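Visit to the Gamage packaging works open day, Horbridge

Posted under: Trips and visits

The Gamage works opened its doors to the public in June, and I went along with my sister-in-law, who used to work in a bakery and has opinions on cartons. The plant is on the east side of Horbridge, past the rail yard. We came by bus from Arcombe, and the stop is a ten minute walk from the gate. There was parking too, but it was full by half past nine.

Visitors were signed in at a folding table, given a hairnet and a pair of clip-on toe covers, and put into groups of twelve. We had the 10:15 tour. No bags on the floor, no loose scarves, no rings with stones. You leave everything in a locker and get the key on a wrist strap. Mine was locker 103 and the key stuck a bit.

Our guide was Alžběta Zelenák, a shift lead on the converting side. She spoke clearly over the noise and stopped whenever anybody had a question, so we ran late at every station and the group behind caught up with us twice.

The site started in 1918 as a paper bag maker. The oldest building is now offices and a small display room with a hand-cranked bag folder, order books in a glass case and a wall of old wrappers for flour, candles and soap. The bag folder doesn't run any more. Some of the order books were open at pages of very neat handwriting, mostly quantities of bags for grocers in Arcombe. I could have spent longer there, but we had seven minutes.

From the display room you cross the yard to the carton hall. Flat board comes in on pallets, already printed. A machine cuts and creases it, another strips off the waste, and a third one folds and glues. The cartons come out flat, because shipping them made up would mean paying to move air. The waste goes down a slot in the floor to a baler. My sister-in-law asked about the glue and was told it is a hot melt, applied in dots for the small sizes and in a line for the long ones. She asked why bakery boxes always come open at one corner. Alžběta said that was usually the person folding them.

The long cartons were what I had come to see. I do the buying for a community kitchen and we get through a lot of foil, baking paper and wrap. The boxes take a beating. They get wet, they get sat on, and once the box goes, the roll is a nuisance until it is finished. At Gamage the long cartons run on their own line, and each one has to be square along its whole length or the roll will not turn in it. A man at the end of the line pulls one out every so often, makes it up by hand and drops a test roll in. If it spins, he puts a tick on his sheet. He had been there since six that morning and was eating an apple.

Next came the rewinding room, which was the warmest part of the tour and the loudest. We were given foam earplugs at the door. Film arrives on big parent reels and is wound down onto cardboard cores in the lengths that shops and kitchens buy. The reels have to stand in the room overnight before use so they come to the same temperature. If they are wound cold, the roll goes slack later. I had never thought about that, and it may explain a bad batch we had two winters ago. The operator let us handle a core. It was much stiffer than I expected.

We also saw the shrink tunnel. The filled carton goes in with a loose sleeve of clear film around it and comes out at the other end with the film pulled tight. It takes a few seconds. A boy in our group asked if he could put his glove through, and the answer was no.

The tour ended in the training room, with tea, coffee and a plate of shortbread. There were tables set out with cartons from various makers, so visitors could look at them and ask questions. Grastar, who supply the board, had a table as well, with a young man giving out sample swatches. I took the heavier gray one and the brown one.
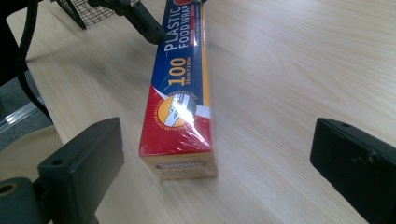 What I want from a carton in our kitchen is fairly simple. I need to know what is in it and how much, from a few feet away, with my hands full. Half our shelf is foil and the other half is wrap, and people grab the wrong one all the time. Blue and red with a big white PLASTIC FOOD WRAP along the length would sort that out. The size matters as well, and 30cm × 100m printed on the face saves me looking for it in the small type. Thirty centimeters is just under twelve inches, wide enough for our mixing bowls but not for the sheet pans. I would also like the end of the box to be worth something. Ours are stacked with the ends facing out, so a plain cardboard end with a small label on it means getting the box down to check. I said so on the feedback form. My sister-in-law says to write on the ends with a marker, and she has a point.

Alžběta came round the tables and I asked her about cutting edges. She said metal teeth give the cleanest cut, but some customers ask for a plastic strip or a slide cutter for safety. Slide cutters cost more and people lose them. For a shared kitchen she suggested a wall dispenser that takes bare rolls. I have looked at those before and we have no free wall, only the bit over the sink where the towels hang.

The shop was a hatch by the exit, cash only. They were selling offcut board by the bundle, gift boxes in three sizes and paper bags in packs. We bought a bundle of board for the children's craft table and two packs of bags. The board is heavier than it looks. Take a trolley if you have one.

A few notes for anyone going next time:

The tour takes an hour and a half, and there is nowhere to sit until the end.

There are metal stairs between the carton hall and the rewinding room. Staff will take you round by the yard if you ask at the start.

Children under eight can go in the display room but not on the factory floor.

The restrooms are in the office building only, so go before you cross the yard.

Photos were allowed in the display room and the training room.

We caught the 1:40 bus back. It was standing room only as far as the hospital, and I held the board on my feet the whole way.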